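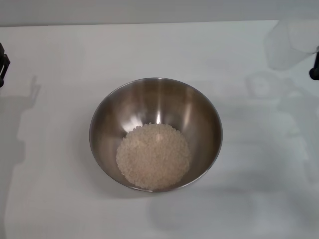 Fotini Raptis doubts that most families who buy a prepaid funeral plan could say what they bought. She put the point to a class of trainees at Lambrakis, and several of them had sold such plans for years. They did not argue much.

Chapter 8
Paying Before the Need

A prepaid plan is sold as a way to lock in today's price. The claim deserves a slow reading. What is locked in, as a rule, is the price of the home's own services: the staff, the use of the rooms, the care of the body. Charges from outside parties – the cemetery, the newspaper, the clergy – are often listed as estimates, and the family pays the difference when the time comes.

Take the case of Anton, a retired baker in Zililham. He signed with the Medard funeral home and paid in full. When he died, his daughter was handed a bill for $900. Nothing improper had been done. The opening of the grave had gone up in price, and page 2 of the contract said it might. She had never seen page 2.

Sellers like to say that a plan brings peace of mind. Perhaps it does for the buyer. Whether it does anything for the survivors depends on where the money is held, who may move it, and what happens if the home is sold or the buyer moves away. State rules on these matters differ a good deal, and a glossy folder is a poor guide to any of them.

In this chapter we look first at trusts and insurance policies, the usual places for the money, and then at the wording of refund clauses. Keep a sample contract from your own state open as you read.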